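Gripper comparison, sim bench, May

Started 9:40. Picking up from the Mundow vs Vosent question. Vosent's sheet says their two-finger parallel gripper needs no retuning when the part changes. I don't believe it, so same controller gains for both, same seeds, no touching anything between runs.

Ran 400 picks per gripper on cylinders lying on their sides. Mundow dropped 16, Vosent dropped 69. Most of the Vosent drops are at lift, the fingers close off-center and the part rolls out. Before anyone gets excited: I set the friction value myself and never checked it against a real finger pad. Change it a little and I bet the ranking moves.

Also the controller log stamps the close command 6 ms late on the Vosent config only. Could be the whole story. Could be nothing. Not fixed yet.

Layout for the afternoon runs has both arms in, with the tan cylinder on its angled stand and the black ones lying on the table.

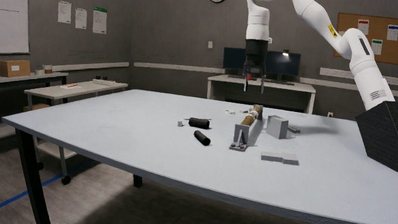
Akinyi Mwaipopo thinks the friction value is a side issue and the late close command should be fixed first, then the full set rerun, as any drop count taken before that is worthless. Fair, though I'd keep the old numbers to compare against.

To do: fix the stamp, rerun Vosent, ask Dernwood for pad samples.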